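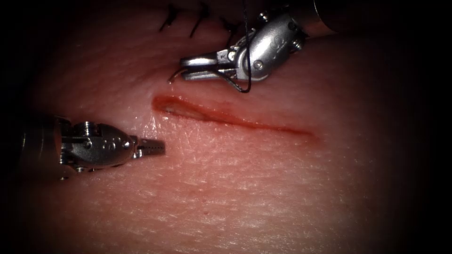

Weight management and nutrition
Handout 4: Eating after a low-energy diet

Last week we covered the total replacement phase, in which all meals are swapped for shakes, soups or bars, usually at 800 kcal a day or a little over. These notes deal with the stage after that, when ordinary food comes back.

Read section 2 before the seminar. The Bralovel case is in the separate pack.

1. Why reintroduce food in steps

People coming off a replacement plan have had most food decisions made for them. If every decision returns on the same day, portions tend to drift upwards. Most programmes bring meals back one at a time, starting with the evening meal, and keep a replacement product at breakfast and lunch for a while.

The length of this stage varies. The Zerkeck plan we use in class has 18 weeks in all, the last six of them for reintroduction. Stademus gives 16 weeks and leaves the split to the adviser.

2. Working out the first meal

Start with protein, then vegetables, then a measured portion of starch. Fat is the item most often left off the food diary, especially oil used in cooking. Ask about it directly.

In the worked case the lunch bar supplies 237 kcal. If the client swaps it for a cheese sandwich and a piece of fruit, the total for that meal can easily double. The swap may still be fine, but it has to be planned for elsewhere in the day.

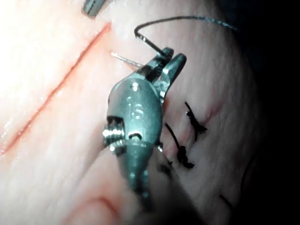 Fibre should go up slowly, with plenty to drink. Constipation is a common complaint on liquid diets and a sudden change to bran and pulses can bring wind and cramps.

Anyone taking tablets or insulin for diabetes, or tablets for blood pressure, needs a review by their own prescriber before starting a diet of this kind and again when food comes back. An adviser does not change doses.

3. Weight regain

Expect a small rise on the scales in the first days. Part of it is glycogen and the water stored with it. Tell clients this in advance, or they may cut back again and fall into a cycle of restricting and overeating.

Agree a figure at which the client will get in touch. Two kilos above the finishing weight is the one we use in the exercises.

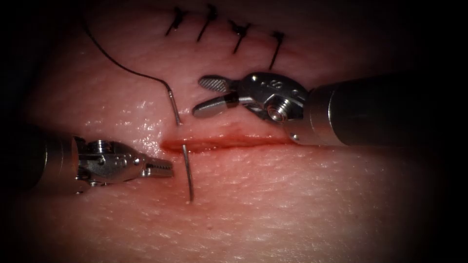 Trí Mạc asked whether a fixed figure makes sense for someone whose weight moves by that much over a month anyway, and suggested taking an average of several weighings first. Use the average if you have the readings. Where there is only one reading, keep to the two kilos and ask for another weighing a few days later.

4. For the seminar

Bring a one-day menu for the Bralovel client with two replacement meals and one cooked meal. Show the energy and protein for each. Salvador Serrano has the food tables if you need a copy.

Reading: course reader, chapter 7, and the Quan leaflet on portion sizes.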